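Soft furnishings sorting moves to ground floor in October

The household textiles section at the Drodivport reuse depot will handle its cloths, throws and cushions on the ground floor from October. The change covers 319 storage bins, which until now were kept on the upper level beside the Skiliner shelving.

Small cloths are sorted first, then larger fabrics, then cushions. Each cloth is opened out, checked on both faces and folded before it goes into a bin.
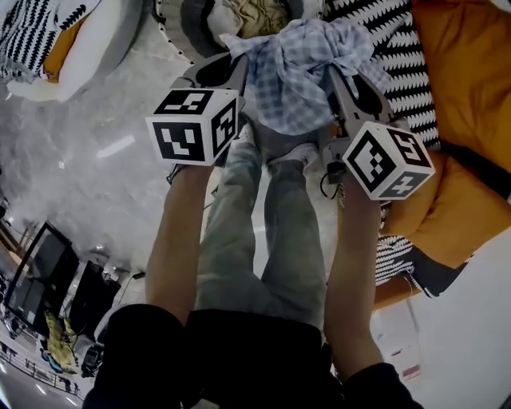 Household Textiles Section - Drodivport Reuse Depot

A checkered cloth in light blue and white, held over a round ottoman with a bunched beige fabric inside. Black and white zigzag patterns and mustard orange are among the cushion fabrics.

Checked cloths are now filed by color and no longer by size. Patterned cushions stay with their matching pieces where a set exists - single cushions go to the mixed bins. Bins hold up to 12 folded cloths or nine throws.

The Brunner scales remain upstairs until the new bench is fitted. Capacity after the move will be more than 400 items a day. Drop-off continues at the side entrance, and bags should be tied and labeled "textiles."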